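食卓で仕事をしてなにが悪い

2022年3月22日

家で仕事をするようになって2年、いちばんよく聞かれるのが「で、書斎はどうしてるの?」なんですよ。どうもこうも、ありません。うちには書斎がないし、仕事机もない。朝ごはんのお皿を流しに運んで、台ふきでさっと拭いて、そこにノートパソコンを開く。以上です。

こう答えると、たいてい気の毒そうな顔をされます。「腰、大丈夫?」とか「オンオフの切り替えが難しくない?」とか。親切で言ってくれているのはわかるんですけど、わたしとしては声を大にして言いたい。食卓、最高ですよ。今日はその話をします。長いです。

そもそもの話をすると、わたしも最初から食卓派だったわけじゃありません。はじめはちゃんと机を買うつもりでした。通販サイトを夜中まで見て、Durkellというメーカーの昇降デスクをお気に入りに入れて、レビューも2,896件ついているのを端から読んで(もちろん途中で寝ました)、寝室の隅にメジャーを当てて、ここなら入る、いや引き出しが開かなくなる、じゃあタンスを動かすか、動かすと今度は窓が開かない、と一人でぶつぶつ言っていたんです。

で、結論が出るまでのつなぎに食卓を使っていた。つなぎのはずが、そのまま居ついてしまった。よくある話だと思います。

でもね、居ついた理由を考えてみると、面倒だったからというだけではないんですよね。

片づけないと使えない、というありがたさ

食卓で仕事をする人の悩みとして必ず挙がるのが「ごはんのたびに片づけなきゃいけない」ってやつです。雑誌の特集でもだいたいそこが一番の欠点として書いてあります。そして、キャスター付きのワゴンを買いましょう、という話に続く。

わたし、これは欠点どころか食卓のいちばんいいところだと思っています。

会社に勤めていたころの自分の机を思い出すと、もうひどかった。書類の山があって、その下に別の山の裾野みたいなのが広がっていて、いちばん底にいつのものかわからないのど飴が張りついている。専用の場所というのは、放っておいても誰にも怒られません。だから放っておくんです、わたしみたいな人間は。

食卓だとそうはいきません。十二時を過ぎれば家族がおなかをすかせてやってくる。うどんの丼は待ってくれないので、資料は閉じる、ケーブルは抜く、付箋は剥がす。全部で3分もかかりません。午後にまた広げるときには、午前中に見ていたもののうち、ほんとうに要るものしか出てこない。これがものすごく頭の整理になるんです。出すのが面倒な資料は、だいたい見なくていい資料です。

夜は夜で、夕飯の支度が始まったら問答無用で終業です。タイムカードよりよっぽど強い。玉ねぎを刻む音がしているのに見積書の続きをやるのは、なかなか勇気がいりますよ。切り替えが難しくないかと聞いてくる人には、ここを一度体験してほしい。揚げ物の日なんか、油が飛ぶからって追い出されるんですから。

「ちゃんとした環境」って誰のためのものなのか

もうひとつ、前からちょっと引っかかっていることがあります。

在宅仕事の記事を読むと、机も椅子もモニターも、みんな黒か白かグレーなんですよね。観葉植物がひとつ、まっすぐに置いてあって、コードは一本も見えない。きれいです。きれいなんだけど、誰がここで暮らしているんだろうと思う。昨日の夕刊はどこに行ったんだろう。爪切りは? 輪ゴムは? 学校のプリントは?

ああいう写真を見続けていると、自分の家が仕事に向いていない気がしてくるんです。わたしもなりました。醤油さしをどかしながら、こんなところで働いていてすみません、みたいな気持ちに。いや、なんで謝るんだ。自分の家だぞ、と。

フィンランドに住んでいるEetu Kiiskinenさんという翻訳者の方と、仕事で何度かやりとりをしたことがあります。画面越しに打ち合わせをすると、彼の後ろにはいつも鍋が見えているんですよ。コンロの上に大きい鍋がでんと載っている。あるとき思いきって「そこは台所ですか」と聞いたら、「そうだよ、家でいちばん暖かいからね」と返ってきました。言い訳も照れもなし。暖かいから台所にいる。わたしはこれを聞いて、背中をどんと押された気がしました。

考えてみれば、うちの祖母だって帳面は食卓でつけていました。老眼鏡をかけて、湯のみを横に置いて、そろばんをはじいて。祖父は同じ卓で年賀状を書いていたし、母はミシンまで載せていた。わたしの宿題もそこです。食卓って、もともとごはん専用の台ではなかったはずなんです。いつのまにか、宿題は子ども部屋の学習机、裁縫は裁縫の部屋、仕事は書斎、と場所ごとに分けるのが立派なことになって、分けられない家は狭くて残念ということになってしまった。分けたい人は分けたらいいんですよ。ただ、分けないのを我慢だと決めつけられるのは、やっぱり面白くない。

道具のほうが食卓に合わせればいい

そんなわけで、昇降デスクはお気に入りから外しました。かわりに、食卓にあって楽しいものを選ぶことにしたんです。

いちばん変わったのはテーブルクロスでした。前は汚れが目立たない茶色の無地だったのを、白地に漫画っぽい絵柄が薄いグレーで散らしてある布に替えました。仕事をする場所に漫画柄、と自分でもちょっと迷ったんですけど、敷いてみたら台所がぱっと明るくなって、もう戻れない。マウスも、会社でずっと使っていたような黒いのはやめて、淡い水色です。2,000円でおつりが来ました。こういう、仕事の道具としてはどうなのと言われそうな色や柄が、ごはんを食べる場所ではすんなりなじむんですよね。黒いマウスは味噌汁の横にあるとどうも虫っぽくて(すみません)、目の端に入るたびにびくっとしていたので。

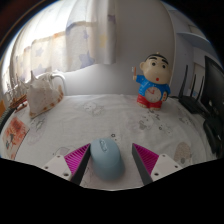 それでも困ることはある

いいことばかり書いていると通販番組みたいになってきたので、困ることも書きます。

まず椅子。これはもう、食卓の椅子というのは長く座るようにできていません。うちのは木の座面で、午後三時ごろになるとお尻が抗議してきます。座布団を二枚重ねにしたら今度は足が浮いて、足元に電話帳を、と思ったら電話帳なんてもう家にない。結局、古い百科事典を積んで足置きにしています。「か」から「さ」の巻が役に立つ日が来るとは思いませんでした。それから、三時になったら用がなくても一度ベランダに出ます。

つぎに、声。家族がいる時間の電話はどうしたって筒抜けです。わたしが取引先にぺこぺこしている声を聞いて、娘が「お母さん、電話だと別の人みたい」と言いました。ぐさっときましたね。でもこれ、ちょっといい面もあって、うちの子はわたしがどんな仕事をしていて、何に困っていて、どういうときに機嫌が悪くなるか、だいたい知っているんです。わたしは父の仕事をほとんど知らないまま大人になったので、そこはうらやましいくらいです。

そして匂い。カレーの日は午後の集中力が目に見えて落ちます。対策はありません。

あと、お客さんが急に来たとき。Clivdenという近所のお菓子屋さんの奥さんが焼き菓子を持ってときどき寄ってくださるんですが、そのたびに校正紙をわーっとかき集めて冷蔵庫の上に避難させることになります。いつだったか、そのまま一枚だけ冷蔵庫の裏に落ちていて、見つかったのが九月の大掃除(うちは暑さが引いたころにやるんです)。バターの匂いのついた校正紙でした。納品はとっくに終わっていたので事なきを得ましたけど、あれは冷や汗ものでした。

部屋が足りないのは恥ずかしいことじゃない

すこし真面目な話もさせてください。

家で働くのが当たり前みたいになってきて、会社によっては机や椅子を買う補助を出すところもあると聞きます。それ自体はとてもいいことです。どんどんやってほしい。ただ、その話の前提に「机を置く場所がある」というのがしれっと入っているのが気になります。椅子を買うお金が出ても、床は広がらないんですよ。

前に出ていた、とある勉強会で「自宅の作業環境を写真で共有しましょう」という回がありました。参加者はざっと300人。みなさん次々にすてきなお部屋を見せてくださって、チャット欄も盛り上がっていたんですが、途中からぱたっと写真が来なくなった。あとで何人かと話したら、みんな「うちは見せられないから」と言うんです。洗濯物の下で働いている人、押し入れの上の段を机にしている人、子どもが寝てから布団の横で小さい明かりをつけている人。話を聞くと、どこもそれぞれに工夫があって、わたしはすてきなお部屋の何倍も面白かった。押し入れの人なんて、ふすまを閉めると完全に自分の城なんだと言って、とっても得意そうでしたよ。

ああいう工夫こそ見たいし、もっと堂々と人に話していいと思うんです。狭い家には狭い家のやり方がある。そのやり方を「いつか書斎を持つまでの仮の姿」と呼んでしまうと、毎日が仮になってしまう。わたしは2年も仮で暮らすのはいやだなあ。

もちろん、体を壊している人や、どうしても一人の静かな場所が要る仕事の人に、食卓でがんばれなんて言うつもりは全然ありません。必要な人が必要な机を持てるのがいちばんです。わたしだってこの先、腰がいよいよだめになったら、あっさり椅子を買うと思います。そのときは「買いました!」と嬉しそうにここに書くので、笑ってやってください。

でも今のところは、朝のパンくずを払って仕事を始めて、昼に一回全部しまって、夕方の玉ねぎの音で終わる、この暮らしがずいぶん気に入っています。家族が隣で新聞を読んでいたり、子どもが横から手を出して勝手に画面をスクロールしたり(やめてほしい)、みかんの皮がいつのまにか契約書のそばに積んであったり。ひとりきりの立派な部屋にいたら、たぶんわたしは一日中ネットを見ています。

みなさんのところはどうですか。食卓で働いている方、押し入れの方、階段の踊り場の方、ぜひコメント欄で教えてください。椅子の高さ問題を百科事典以外で解決した方がいたら、それはもう切実に知りたいです。そろそろお米を研ぐ時間なので、続きはまた今度。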